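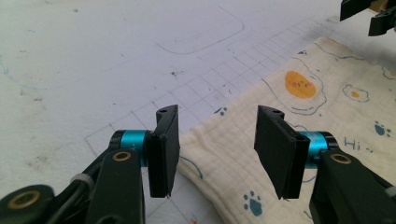 Home appliances and repairs

Re: Washing machine walking across the kitchen after new feet
28/05/2022

Hello all,

I've read this thread from the start and I remain unconvinced, so here goes.

> I fitted the Jolter anti-vibration pads under all 4 feet at the
> weekend and the machine is much better on the spin. It's an old
> Lykkegaard, the front loader, and it used to shift a good way out
> from under the worktop on a full load. Cost me £39 for the set.
> I also levelled it while I was down there, as one of the back
> feet wasn't touching the floor. I'd recommend the pads to anyone.

Read that again and look at the second-to-last sentence. You had a foot in the air! A machine with a foot off the floor will rock and creep about whatever you put under it, and once you set that foot properly it will mostly stop. I don't doubt yours is better. I do doubt that the pads had much to do with it, and the only way to find out would be to take them off again and run the same load, which I notice none of the people praising them on this list has done.

My own experience, for what it's worth. We had a Zumerley that travelled. The shop wanted to sell me pads, and then a rubber mat, and then when I said no to both they started on about a new machine at £669. I got a spirit level on top, wound the front feet down until the bubble sat where it should, and tightened the locknuts up against the body. The locknuts are the part people forget. Leave them loose and the feet wind themselves back up over a few weeks of spinning, and you're back to where you began, telling everyone the pads have worn out.

It still hummed a bit on the fast spin. It never moved again.

Two other things I'd want to know before believing any of this. Is the floor boards or concrete? On boards you may well get a bounce that levelling won't cure, and there I'd sooner put a decent sheet of ply down across the joists than perch the thing on four bits of rubber. And did anyone check the transit bolts? I know, I know, it's an old machine, but if it has been moved house with them in and they were never taken out, it will bang about like mad.

As for the Alon pads somebody mentioned earlier, the dearer ones at £59, the leaflet says they cut vibration "by up to" a very large figure. Up to. Measured how, and on what floor? I wrote and asked and have had no reply.

If somebody has tried pads on a machine that was already level, with the nuts done up, I would like to hear about it. Please say what the floor is.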